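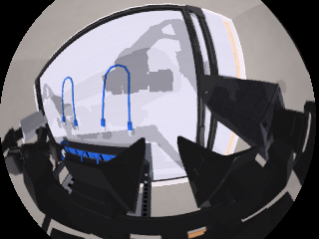

**Fudalside Robotics Club — Software Group**

### Cable planner keeps picking the wrong hanging cable

**gantry_goblin** — February 14, 2019

Sim only for now. Two blue network cables hang on the panel, and I ask Kasex for the wider one on the right. It segments both, thinks it over, and plans a lovely approach to the narrow one. 214 of 772 runs. Camera is the fisheye at the gripper. Anyone seen this?

**mostly_nan**

Look at the arm's shadow on the panel. It's bigger than both cables put together. I'd bet your mask is eating shadow and the centroid wanders off. Turn shadows off and rerun.

**gantry_goblin**

Turned them off. Down to 12 wrong picks. So I have a planner that works great in a world without light.

**pivot_table**

Don't leave them off! The real panel will have shadows too, and then you get to have this whole thread again in May. Randomize the light position and retrain.

**mostly_nan**

Disagree. He's matching two thin bright blue things on a nearly white background. Threshold on hue, go home. Retraining for that is a hobby.

**pivot_table**

And the coil in the tray at the bottom? Also blue. Your threshold is going to love it.

**mostly_nan**

Crop the tray.

**pivot_table**

In a fisheye view, from a moving wrist. Sure.

**undistort_me**

Are you undistorting before or after segmentation? Nistor's default config does it after, and the panel edges bend a lot in that lens. I lost more than 7 evenings to it.

**gantry_goblin**

After. Ugh. Moving it now — will post the Grotero logs when the batch is done.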